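21st October

Moisture uptake in dried beans and rice, third round. Writing this up while the numbers are still on the bench.

The question from June is still open: how much water do dry goods take on from room air after the bag has been opened and folded shut, and does it change the cooking time enough to matter. The first two rounds were no use. In the first one I weighed the bags with the clips on and then lost track of which clip went with which bag. In the second the heating came on halfway through and the room dried out.

For this round everything went into plain glass jars, lids off, on the middle shelf of the Rorna cabinet. Humidity held at 75 percent with the salt tray (table salt, wetted until it looks like slush, topped up when a dry crust forms). The small hygrometer agreed with the wall one to within 2 points, and I trust the wall one more.

Starting load was 700 g of each: white rice, pearl barley, black beans, split peas. All bought the same morning from Drosmont so that they start from the same storeroom. Jars weighed empty first this time and the tare written on masking tape on the bottom, not on the lid.

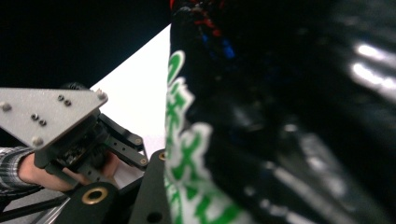
Split peas picked up weight fastest, then barley. Rice lagged behind both. Black beans hardly moved over the first few days and then began to catch up, and I think that is the seed coat. The peas have none, so the water has a head start. It would be worth cracking a handful of beans and running them next to whole ones to see if the curve shifts toward the peas.

The barley jar read 1102 g gross on the last weighing. I put it back on the scale twice because the reading before it looked low, and got the same figure both times. The earlier low one is probably my mistake. I have left it in the table with a question mark and will not use it in the plot.

Scale notes. The Guerra scale drifts when the cabinet fan is running - not by much, but always in the same direction. Turn the fan off, wait for the display to settle, then weigh. Close the cabinet door between jars. If you are weighing for me, please write down the gross figure and don't subtract anything in your head. 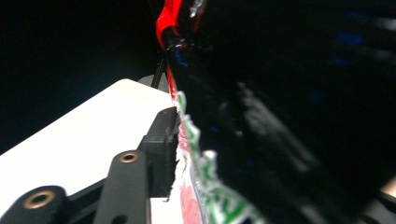 Glossy black package at the edge of the white table.

Cooking test still to do. Plan is to boil a scoop from each jar and a scoop from an unopened bag side by side in the same size of pot, lids on, and pull a few grains every couple of minutes until there is no chalky center when pressed on a plate. Salt stays out of the water for both. Last time the burner at the back ran hotter than the front one, so swap the pots halfway.

Smell: nothing off in the rice or the beans. The peas are a bit grassy. No mold that I can find, but the barley needs a proper look under the lamp, especially down the sides of the jar where it touches the glass.

Next: refill the salt tray, order more lids from Ruvari (the old ones have gone stiff), start the cracked beans, and copy this table into the shared sheet before weighing again.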